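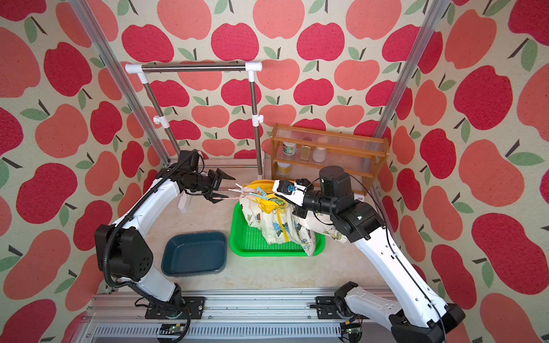
Solenne Kerbrat

Vie de la maison > Réunions > Comptes rendus > Coin linge

3 partages · 9 commentaires

Compte rendu de la réunion des parents et de l'équipe, halte-garderie Ollia

Séance ouverte à 18 h 15 dans la salle du bas. Le compte rendu de la séance précédente est adopté sans remarque, ce qui me fait penser que peu de gens l'ont lu.

1. Lessive à la main des vêtements de rechange

L'équipe propose de continuer à laver sur place ce qui se salit dans la journée : bassine, bac vert ajouré pour égoutter, étendoir contre le mur aux pommes. Le système est présenté comme « simple et pédagogique ». J'ai demandé ce qu'il avait de pédagogique. On m'a répondu que les enfants regardent. Je le note tel quel.

Plusieurs parents y sont favorables, surtout ceux dont les enfants rentrent avec leurs propres affaires. D'autres ont reçu à la place un pantalon de deux tailles trop grand et se sont montrés moins enthousiastes. L'équipe répond que le marquage des vêtements est demandé à l'inscription et que la moitié des familles ne le fait pas. Échange un peu vif, que je ne retranscris pas.

2. La bassine

Discussion longue pour un objet de cette taille. Un parent la juge trop grande pour le plan de travail, une éducatrice la trouve bien à cause de ses bords arrondis. Proposition d'en acheter une seconde, réservée au rinçage. Je n'en vois pas l'intérêt tant que la première n'est pas essuyée après usage ; il reste souvent des petites saletés au fond et cela se voit très bien sur le plastique foncé.
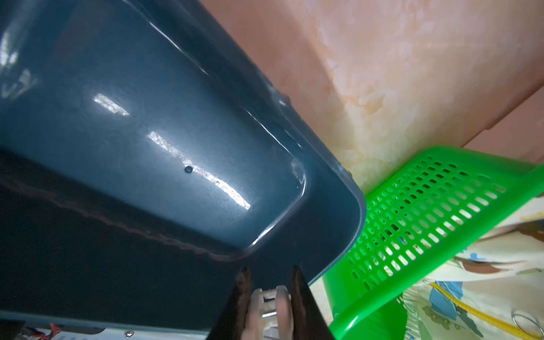 Le fond de la bassine et, à droite, le bac vert.

Décision : pas de seconde bassine pour l'instant. La première sera rincée et retournée en fin de journée. La même décision avait été prise à l'automne.

3. Étendoir et cintres

L'étendoir convient pour les petites pièces. Pour les combinaisons à fermeture éclair, l'équipe préfère le cintre, avec une pince, pour que la capuche ne reste pas pliée. Un parent demande si l'élastique des poignets finit de sécher avant l'heure du départ. Réponse : « en général ». J'aurais aimé une réponse plus précise.

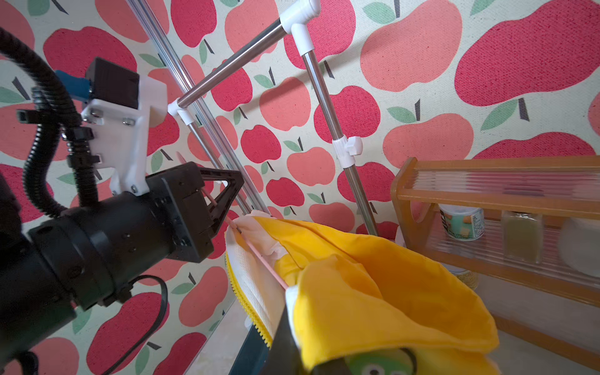 La question du papier peint a été soulevée dans la foulée. Les pommes plaisent à tout le monde, moi comprise, mais étendre du linge devant un mur tapissé me paraît une idée à surveiller. L'équipe assure qu'il n'y a aucune trace d'humidité. On regardera derrière l'étendoir à la prochaine réunion. Je précise que je regarderai moi-même.

L'étagère à deux niveaux reste où elle est. Les flacons posés dessus devront porter une étiquette lisible, y compris le petit flacon ambré dont personne n'a su me dire le contenu.

4. Devis Astia

Astia propose de reprendre tout le linge de la halte-garderie pour 1383 euros par an, ramassage compris. Le devis ne dit rien des délais ni des pièces perdues. Une partie de l'assistance y voit la fin des problèmes de la partie 1. Pour ma part, je vois mal comment un prestataire retrouverait le propriétaire d'un body sans nom. Vote reporté. On demandera à Astia une version chiffrée sans ramassage.

5. Lustusport

Les tenues de motricité prêtées par Lustusport doivent être rendues propres à la fin du cycle. Il en manque une à l'inventaire. Merci de vérifier dans les sacs, même si vous êtes sûrs de vous.

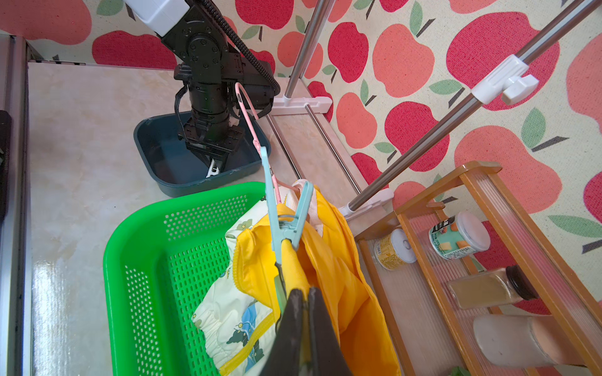
Marino, février

Complément ajouté après relecture par l'équipe, qui souhaite que figurent les consignes retenues pour le coin linge :

- vider la bassine avant de commencer une autre lessive ;
- poser le linge rincé dans le bac vert, jamais sur le plan de travail ;
- pinces bleues remises dans leur pot, cintre rose raccroché à l'étendoir ;
- chaussettes par paire sur la même pince.

La dernière ligne a été ajoutée à ma demande. L'équipe doute qu'elle soit tenue, moi aussi.

Point non traité faute de temps : le savon. Reporté, avec le vote sur le devis. Séance levée à 22 heures.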